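Field Technician, Coffee and Water Equipment (Rental Fleet)
Truditz Office Beverage Services, Torkard Depot
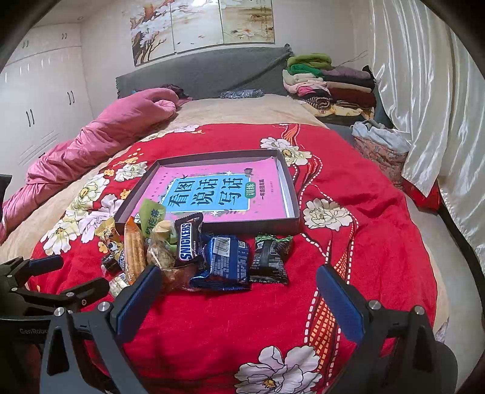
Vacancies Bulletin, Issue 467, p. 2

Truditz rents, installs and maintains bean-to-cup coffee machines, capsule machines, hot water boilers and filtered water dispensers in offices, clinics and showrooms. The Torkard depot looks after 1,772 machines under contract. We are hiring two field technicians to work from this depot. Both positions are full time and permanent. The intended start is July.

Scope of work

The technician carries out installation, scheduled service and repair at customer sites. A normal day has five to seven calls, issued to the handheld by 6:30 a.m. Calls are planned by zone, and the van is kept at the technician's home address overnight.

Installation covers siting the machine, connecting to the water supply through a shutoff valve and backflow preventer, fitting the filter head, checking the electrical outlet for grounding and correct load, setting grind and dose, and showing the customer's staff how to empty the grounds drawer and run the rinse cycle. The technician does not alter fixed wiring. If the outlet is unsuitable, the call is closed as "site not ready" and returned to the planner.

Scheduled service follows the counter reading. Machines in the Fehr range are serviced every 3,000 cups or every six months, whichever comes first. Service includes descaling, replacing brew group seals, cleaning the milk circuit, checking pump pressure and replacing the filter cartridge. Readings before and after are entered in the service record. A service without both readings is treated as incomplete.

Repair on site is limited to parts held in the van kit. Boiler assemblies and control boards are exchanged at the depot bench. Each technician works one bench day every two weeks, during which returned machines are stripped, cleaned, tested and graded for reissue.

Requirements

- Two years of experience servicing coffee machines, vending machines, commercial kitchen equipment or large appliances. Experience with refrigeration is also accepted.
- Ability to read wiring and water circuit diagrams.
- Safe use of a multimeter and a pressure gauge.
- Valid driver's license.
- Ability to lift 50 pounds and to move a machine on a stair-climbing hand truck.
- Clear written notes in English. Customers receive a copy of the service record.

Knowledge of the Natari telemetry system is useful but not required. Training is given during the first month.

Training

Weeks one and two are spent at the depot bench. Weeks three to six are spent on the road with a senior technician. Solo calls start in week seven, at a reduced load of four per day. The Fehr service certificate is taken within the first six months. Course fees, travel and lodging are paid by Truditz, and course days are paid as working days.

Conditions

Hours are 40 per week, 7:00 a.m. to 3:30 p.m., with a 30-minute unpaid lunch break. Weekend standby is shared among the technicians on a rota and is paid per shift, plus time on call at one and a half times the hourly rate. The hourly rate depends on experience and is stated in the first interview. The company supplies van, fuel card, tools, safety shoes, work clothing and phone. Health insurance starts after 30 days. Paid vacation is 15 days in the first year.

How to apply

Send a resume and a short list of the machine makes and models you have worked on to the Torkard depot, marked "Field Technician." A cover letter is optional. Please state your notice period and whether you have off-street parking for a van.

Selection consists of a phone interview and a two-hour bench test. In the bench test, applicants diagnose two faults on a capsule machine and rebuild one brew group. Manuals are provided and may be used. Travel costs for the bench test are refunded on presentation of receipts.

Applications from agencies are not accepted for these positions.

© Truditz Office Beverage Services | Contact | Privacy | Back to top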